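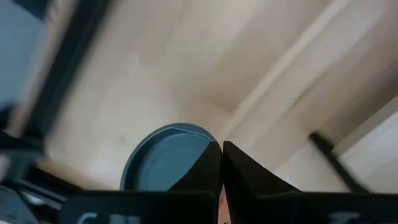
Vivuder, the reading platform for serial fiction, announces the release of the complete edition of "The Flonden House", a dark romance and crime novel which readers have followed chapter by chapter on the site. The complete edition opens in December 2025 for all registered readers, in one file, with the corrected text and with an ending that was not published before. Much of the novel happens in one kitchen, at a table of pale wood with a soft grain, where the heroine waits every night for the men who took her from her village.

The story begins with a fire at a wedding. Trevaskis, the youngest daughter of the bride's family, is the only one who leaves the hall alive. She is brought to the Flonden house, the home of a rich family with many enemies, and she is told that she must stay there until a debt of her father is paid. She does not know of any debt. The eldest son of the house, who is called only "the heir" until the last part, is the first one to tell her the truth about it, and this truth changes what she wants from him.

The first chapter appeared on Vivuder in August of last year, without any advertising. It was a short chapter of 800 words. By the end of that month the story had 200 regular readers, and many of them asked for longer chapters. The author, who publishes under the pen name Tudard and prefers to give no interviews, answered this wish, and from chapter nine the parts became almost twice as long. The serial version finished with 60 chapters and received 2,159 comments.

"I wrote the first scene for myself and I did not have a plan for the second," says Tudard in the note which opens the new edition. "The readers were asking what is behind the locked door on the upper floor. I was also asking. For this reason the door is opened so late, and I beg their pardon for it."

The complete edition is different from the serial in several points. The chapters 14 to 17, which were told by the heir, are now told by Trevaskis, as many readers had found the change of voice confusing. The names of two servants were too similar and one of them was changed. The scene at the river is longer. The old ending stays available on the site in its first form — the editors of Vivuder decided this together with the author, so that the comments under it do not lose their sense.

The new ending has three chapters and takes place one year after the trial. It answers who closed the doors of the wedding hall, a question that was left open in the serial. Readers who have already finished the story can go directly to this part from the table of contents.

The novel contains scenes of violence, kidnapping and grief, and it is recommended for adult readers. A list of the difficult chapters stands before the text, and each of these chapters also carries a short warning in its first line.

The reading of the complete edition is free during the first month after the release. After this time the first ten chapters stay free, and the others can be opened with reading coins, as is usual on the platform. Readers who had the serial in their library before the release keep the whole book without payment.

Tudard is working now on a second story from the same town, with other main characters. The first chapter will be announced on the author's page on Vivuder.

About Vivuder

Vivuder is an online platform where authors publish novels in chapters and readers comment on them while they are being written. It offers romance, fantasy, crime and stories for young adults. Review copies of "The Flonden House" can be requested through the press form on the site — please write the name of your blog or magazine and the file format you prefer.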